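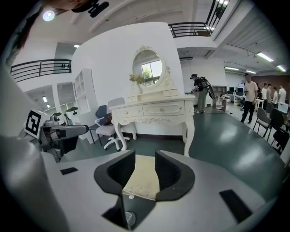

Yuk-lan Chow

Thursday, May

Iron blue, fourth attempt. Opened the small kiln at quarter past eight with my coat still on, which tells you how much self-control I have. Shelf thermometer said it was cool enough. My fingertips disagreed with the shelf thermometer.

Result: grey. A very even, well-behaved, fully melted grey, the colour of the sky over Jundonton from November to whenever it stops. No pinholes, no crawling, nice break over the stamped lines. If I had been trying to make grey I would be writing this up for the newsletter.

What went in. 200 gram batches as before, base recipe unchanged, iron stepped up across the row from tile A to tile F. Feldspar is from the new Flurkham bag. Same stoneware for all tiles. Two dips each, three seconds, second dip on the top half only. Tile C got a third dip when I dropped it back in the bucket. I've kept it in the series and marked it with a C and a question mark.

A and B: pale grey, slight green where it pools in the stamp.
C?: thick, run to the foot, stuck to its cookie. Best colour of the lot, naturally. A proper green-grey in the roll at the bottom, with fine bubbles.
D: grey.
E: grey, browner at the rim.
F: brown. Toast.

So thickness matters more than iron at this end of the range, and I have now paid for four firings to learn what Ngan-ling told me in the first week. She has been decent about it. She came by at coffee, picked up C, turned it over, saw the cookie fused on the bottom and said "well, that's one way to keep them together."

Firing notes. Programmed for cone 10 with a slow climb at the start. The controller log shows it sitting at 947 C for far longer than I asked it to, then carrying on as if nothing had happened. I was at home and asleep for this part. Reduction was late as a consequence, and I suspect the glaze had already started sealing over before it saw any. That would account for the grey without any help from the recipe. It would also mean attempts two and three were testing the kiln and I was only the person carrying the tiles.

Witness cones: 9 flat, 10 at about half past one on the clock face, 11 standing. Top and bottom shelf agree, for once.

Checked the thermocouple after lunch. There's a crust on the sheath and the porcelain block behind it has a hairline crack, which may or may not be new. I photographed it, cleaned it, and put it back. Spare is supposedly in the drawer labelled SPARE. In the drawer labelled SPARE there are eleven pen lids' worth of mystery and the manual for a kettle. Ordered another.

Specific gravity. I went back to Hsiao's old notebook, the one with the wax on the cover, and his pale blues are all mixed thicker than mine. He writes "like cream, not milk" and then, two pages on, "more like yogurt, ignore above." No numbers until the very back, where there's a full bucket mix in pencil. Added up, his dry ingredients come to 1,762 grams, and it's the only total in the whole book, so I assume somebody made him do it. I'll take his proportions, scale to my batch size, and weigh the water this time instead of pouring until it looks right.

Skovine suspension powder: tried a pinch in the leftover from batch D. Settled overnight anyway into something you could pave with. A bigger pinch tomorrow, or else a stick and some resentment.

Next round

Same base, iron held at the B level, three thicknesses. Hold off on the firing until the new thermocouple is in. Start reduction earlier, and be in the building for it. Bring a book.

One tile of plain base with no iron at all, which I should have been doing from the start and will say I was.

Wax the feet properly. Cookies under everything, including the ones I'm confident about.

Ngan-ling wants half the bottom shelf for her teabowls. I said yes before asking how tall they are. They are tall.

Later: washed out the sieve, found the 80 mesh has a tear near the rim. Don't know how long. Speckles in B may be that and not the clay. Patched with epoxy until the new one comes, and written TORN on it so that it gets used by everyone immediately.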